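Print | E-mail

Virtual house keeps Prestville robotics club busy

Members of the after-school robotics club at Prestville have a whole house to play with this term, and it lives entirely inside a computer. Their project, Murnuvus, is a program that steers a simulated robot from room to room. The bedroom was the first real test, with its dark floor changing to orange wood at the open door, and the club has been hooked ever since!
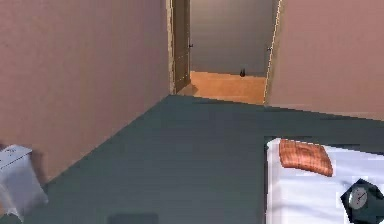
Learning from the bumps

The students write the code in pairs and then let it loose for 228 practice runs. Every bump is logged, and the worst ones get replayed on the big screen to loud groans and a fair bit of cheering. Plain walls have been a favourite puzzle – a long stretch of one colour gives the program very little to go on, so a picture like the rock arch in the bathroom makes a terrific landmark.
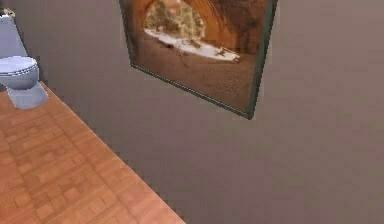
One student said the best part was changing a single line of code at lunch and finding the robot had a completely new way of getting lost by the afternoon. Another wants to add stairs.

Doorways are next. The route to the dining table and the kitchen counter goes between two wooden doors, and the club wants the program to line itself up neatly before it goes through.
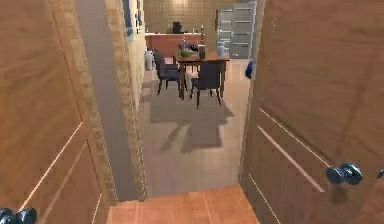

GRALTERHAM, Tuesday, October 10, 2023 – Entries have closed for the Toledo Challenge, the regional contest for simulated home robots, and 57 students have signed up. Prestville is sending 2 teams. Practice files are open to all entrants now, and the rules are the same as those used in July.

Print | E-mail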